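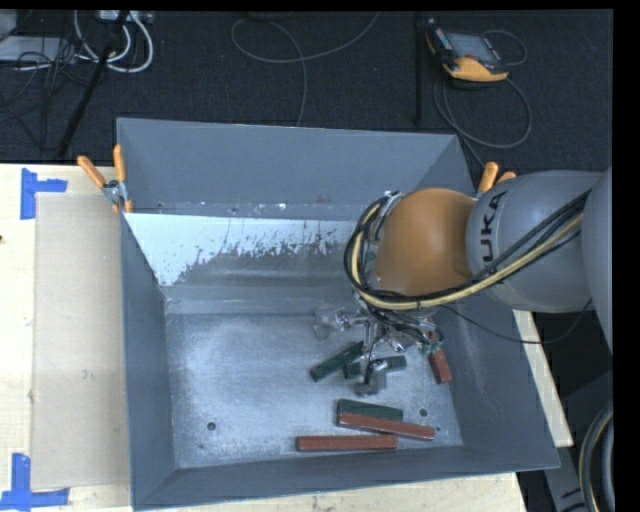

3.2 Preparação e manutenção da célula

Vou contar como a gente mantém a célula de Enenville funcionando, porque boa parte do nosso tempo foi embora aí (bem mais do que eu gostaria!). A caixa metálica fica presa à mesa por grampos de cabo laranja. Na primeira versão ela ficava solta, e bastava um dedo da garra empurrar a parede para a calibração ir embora. Hoje conferimos o aperto toda manhã, antes de ligar o braço.

Figura 2. Célula de preensão com blocos verdes e vermelhos dentro da caixa metálica.

O outro ponto chato são os cabos. Eles descem pelo braço e fazem uma volta junto ao punho, e essa folga a gente acertou na tentativa e erro: curta demais, o conector Selteck sofre na rotação; comprida demais, o cabo raspa na parede da caixa. Em março trocamos dois conectores e refizemos a volta do zero.

Ao todo rodamos 2.013 tentativas de preensão, com uma parada para inspeção a cada 204. Em cada parada eu limpava as pontas dos dedos, reapertava as articulações da garra e repetia a rotina de zero da Mowat, com o braço em velocidade reduzida. O fundo da caixa está bem riscado, e os reflexos atrapalharam a segmentação no começo; resolvemos isso no limiar de profundidade, descrito na seção 3.3.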